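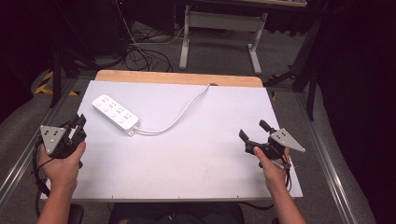
A white power strip on a white board, its cord running back across the table top.

Extension leads and power strips: revised rules for shared rooms

November
By Benvinda Antunes

Print this item | E-mail this item

The electrical inspection of the Paltow building finished on Monday. Fixed wiring passed on all floors. Most of the remarks in the report concern portable equipment, and in particular the leads and strips that tenants bring in themselves. Omid Shirazi and I have gone through the report and the revised rules are set out below. They apply at Paltow from now and at Kiltorton once its own inspection is complete.

Loading

A power strip fitted with a 13 amp fuse can supply 13 amps in total, however many outlets it has. At 230 volts that is just under 3 kilowatts. A fan heater on its full setting commonly takes 2 kilowatts and a kettle may take 3, so the two must never share a strip. Laptops, monitors, desk lamps and phone chargers draw very little and can be grouped together without difficulty.

Heaters, kettles, microwave ovens and fridges are to be plugged directly into a wall socket. The inspector found five heaters on strips, two of them in the same room. The tenants concerned have been told.

Strips plugged into other strips are no longer allowed anywhere in the building. The fuse in the first plug still limits the total current, but each extra connection adds resistance and a further point where heat can build up. A long chain may also raise the impedance of the circuit enough to slow the operation of a protective device under fault. If a desk is too far from a socket, use one longer lead or ask for a new outlet.

Fuses

The fuse protects the flexible cord, and its rating should be chosen to suit the cord. Several table lamps were found with 13 amp fuses where 3 amp would be correct. Marjan Ghasemi keeps both ratings, and 5 amp for older equipment, in the ground floor office. Unplug the item before opening the plug. A fuse that blows a second time points to a fault in the appliance, and the appliance should then be taken out of use and reported.

Cords

Reeled leads must be fully unwound if they are to carry more than the lower of the two ratings printed on the drum. A coiled cord cannot lose heat properly and the insulation may soften well below the full rated current.

Cords should not pass under carpet, through a door that is regularly closed, or across a walkway. Where a cord leaves a desk at the back, allow enough slack that the plug is not under tension – a plug pulled slightly out of its socket makes poor contact and will run warm. Repairs with tape are not accepted. A damaged cord is to be replaced or the whole strip discarded.

Testing

Portable items were last tested under the Mirzaei contract, which has ended. Bijan Babaei will carry out the next round, floor by floor, and will start with the workshops on level 2. Please leave equipment accessible and switched off. Items that pass will get a green label with the date and a reference number. Items that fail will be set aside with a red label and should not be put back into service.

New outlets

Room 12 and the Celness studio will each get additional double sockets. Power to those rooms will be off from 8 in the morning until the work is done. Requests for other rooms go to Mercedes Rivadeneyra on extension 1067, with a sketch showing where the outlet is wanted and a list of what will be plugged into it.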